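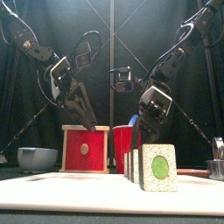
Ticket 447
Product: Samari breathing and calm-down program (phone and tablet)
Subject: Session timer restarts in the middle of the slow breathing track
Status: Closed
Opened: Dec 11, 2024

Customer wrote:

Hello, and thank you in advance for reading all of this, I know I tend to go on a bit! I've been using Samari since the end of summer for panic attacks, mostly the kind I get in grocery stores and on the bus. My counselor at the Nullonville clinic suggested it, and I have to say it has been a real comfort to me. I do the long evening session on my tablet almost every night and then the short one on my phone when I'm out.

The trouble is with the long session, the one that runs 40 minutes. I get through the body scan just fine, and then when the slow breathing part starts, the voice stops, there's a little gap, and it goes right back to "Find a comfortable seat." The first time I thought I had bumped the screen with my elbow. But it has happened on 4 evenings now, and last night I had the tablet clear across the room on the dresser, so it wasn't my elbow.

I know it's a small thing. But when you're finally settled and your shoulders have come down and then it all starts over, it gets your heart going again, and that's the very thing I'm trying to get away from. I've restarted the tablet and I've logged out and back in. The short session on my phone plays straight through every time.

Reply from Saddale Support:

Hi there, and please don't apologize for the long message, the details help us so much! I'm sorry your evenings have been interrupted like that. It doesn't sound small to me at all. I use the long session myself and I'd be pretty rattled to be sent back to the beginning just as I was drifting off.

Could you try a few things for me, in whatever order is easiest?

Open Settings, then Playback, and tell me whether "Resume on other devices" is turned on.
Look under My Downloads and see if the long session has a gray arrow or a green check next to it.
Let me know if your phone is usually on, with Samari open, while the tablet is playing.

In the meantime, the slow breathing track can be played by itself. Go to Library, then Breathing, and it's the second one down. I realize it isn't the same without the body scan leading into it, but it may get you through the next few nights.

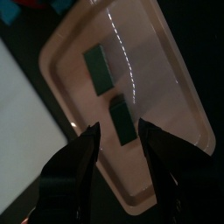
Two dark green blocks on a light plastic tray.

Customer wrote:

Resume on other devices is ON. I don't remember turning it on, but I may have. The long session has a gray arrow. And yes, my phone is on the charger in the kitchen, and I'm sure Samari is still open on it from the bus ride home, I never close anything.

I tried the breathing track alone last night and it was lovely. No gap.

Reply from Saddale Support:

Oh, that's wonderful to hear, and I think you've found it for us! The gray arrow means the session is streaming and hasn't been saved to the tablet. With resume turned on, the phone and the tablet both report where you are in your program, and when the phone checks in, it can tell the tablet you're at the start. I was able to get the same restart here using 2 devices on one test account.

Please turn off "Resume on other devices" on both the phone and the tablet, then tap the gray arrow while you're on your home Wi-Fi and wait for the green check. Your journal notes and mood ratings are kept separately, so they'll stay right where they are. I've passed the restart itself along to the Saragih team, who look after our playback code, and they plan to have a fix in the January update.

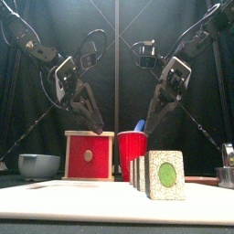

Will I lose my evening streak if I turn the resume setting off?
Your streak is saved to your account and stays the same with the setting on or off.

Customer wrote:

Three nights in a row now, all the way to the bell at the end! I fell asleep before the bell on one of them, so I'm taking the tablet's word for it. Green check is there. Thank you for being so patient with me. You can close this one out.

Reply from Saddale Support:

I'm so glad! Closing the ticket now. If the restart ever comes back, just reply to this same thread and it will reopen with all your notes attached.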